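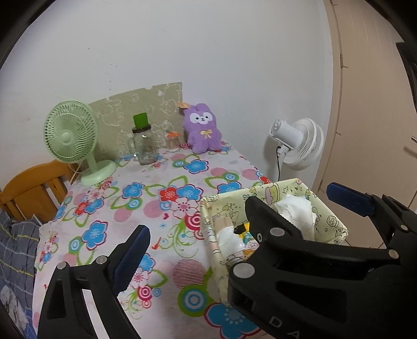

How do I get the dust out of a small desk fan when the grille doesn't seem to come off?
Unplug it, then look for one small screw at the bottom of the grille rim. Take that out and turn the front half counterclockwise. If there's no screw and it won't turn, blow the dust out from the back with short bursts of air and finish the slats with a damp cotton swab.

Posted by Lăcrămioara Oprea
Feb 23, 2025 – Fans, heating and cooling – 1,881 views

More detail: it's a little round one, plugs into the wall, maybe two years old. Sits on a table in my daughter's room with all her stuff around it. Gray fuzz on the blades, I can see it through the slats but can't get a finger in there. No screw on the front that I can find. Tried twisting the grille and it creaked so I stopped. Don't want to crack it. Also there's a tablecloth under it that I'd rather not get covered in dust, it's a pain to iron.

There's a bigger fan on a stand in the same room, same problem but that one at least has clips. Is it the same method for both?

3 replies

İlker Ekinci
Member, 173 posts

Had the same kind, or close. Check UNDER the rim, right where the neck meets the cage. Tiny Phillips screw, sometimes pushed way up in a hole with a rubber plug over it. Mine had the plug. Pick it out with a toothpick, don't lose it.

Then:
Unplug. First, before anything.
Take the fan off the table and do it on the floor on an old towel, or outside. Saves your cloth.
Screw out, hold the back half still with one hand, turn the front counterclockwise. It creaks a bit even when its going right. Stop if the plastic starts to bend tho.
Front grille goes in the sink, warm water, dish soap, soft brush. Old toothbrush is fine.
Blade – if it pulls straight off the shaft, wash it too. If it doesn't, leave it on and wipe it with a damp cloth. Hold it from behind while you wipe or you'll push it out of balance and it will rattle forever after.
Back grille stays on the motor so no sink for that one. Damp cotton swabs, between every slat. Boring. Put something on to listen to.
Let it all dry overnight before you put it back together.

Keep water away from the hub and the motor. No spray cleaner pointed at it, spray the cloth.

The stand one: same idea, easier. Undo the clips, lift the front off, there's usually a plastic nut holding the blade and on most of them it undoes CLOCKWISE, backward from what you expect. Then a second nut behind that for the back grille, that one's normal. I broke one on a Saraç by going the wrong way, had to order a new nut and wait til the next month for it.

Nedley user
use a hair dryer on cold. works for me

Fidby_mom
Member since December

Second the screw under the rim but some of them really are sealed, my older one was. What I did: put the whole fan inside a big pillowcase, unplugged obviously, nozzle of the air can in through the opening, hold it shut around your wrist and blow from the back. Dust stays in the bag. Shake the bag outside after. Short bursts, keep the can upright or it spits cold liquid.

Then a foam paintbrush, the cheap kind, slightly damp, slides between the slats if they're not too close together. A pipe cleaner if they are. You won't get it perfect. Gets the worst of it off the blades and the air stops smelling dusty, good enough for me.

And move the soft stuff back from it if there's plushies or fabric right there – mine was picking up lint off a blanket and I was cleaning it every 2 weeks. Moved the blanket, now it's a couple times a summer. Wipe the table before you set the fan back down too or it just pulls all that in again.

I don't use the hair dryer. Mine just pushed the fuzz further in by the motor and onto the wall.

Lăcrămioara Oprea
Original poster

Found it!! Under the rubber thing like İlker said. Would never have looked there. Front's off, soaking now. Blade doesn't pull off so I'm doing the cloth. Will do the big one tomorow, thanks for the warning on the nut.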